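About the Manipulation Club at Lurndale

Simulation first, hardware second

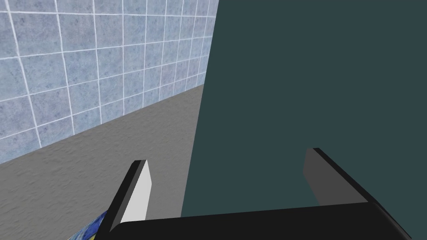 Wrist view in the simulator: gripper open, tiled wall to the left, teal panel close on the right.

The Lurndale Manipulation Club is a student group within the School of Engineering. Members write control software for two-finger robot arms and test it in simulation before running it on a physical arm. The club meets in Room 9 of the Skirkanen Building during term and is open to undergraduates from any department.

What we work on

The main project is Sarero, a set of simulated tabletop tasks with a shared scoring script. Each task has a start state, a goal state and a time limit. A student controller receives the wrist camera view and the joint positions, and returns a target pose and a gripper command. It has no access to the simulator's internal object positions.

Wall finishes, surface textures, lighting direction and object patterns are changed between runs. A controller that depends on one background color will usually lose points when the background changes. Large flat panels close to the gripper are a separate test condition. They can fill more than half of the camera view and leave few features to track.

A standard evaluation is 500 runs per controller. Results are stored with the random seed, the software version and the name of the submitting team. Any member can replay a failed run from the log.

How the club is organized

Students work in teams of 2. New members complete an introductory unit on coordinate frames, camera calibration and basic motion planning, then join a team. Previous robotics experience is not required. Some programming is expected, and Python is used for all coursework. The simulator interface is written in C++, but most members do not need to edit it.

Stella Okoth is the faculty advisor and maintains the evaluation server. Valentin Onu leads the student software group and reviews changes to the task library. Requests for new tasks go to him in writing, with a proposed scoring rule.

Competition

The club enters the Nzioka Cup, an intercollegiate contest with a simulation round and a hardware round. Entry to the hardware round depends on the simulation score. Our internal selection is held in February. Teams submit one controller each, and code is frozen before the final evaluation starts. The task library now holds 265 scene variations, of which a portion is kept back for selection.

Joining

Applications are accepted at the start of each semester through the engineering office. Include your department, year of study and a short note on any programming you have done. Members need a university account to use the evaluation server. Access to the physical arm also requires the lab safety session.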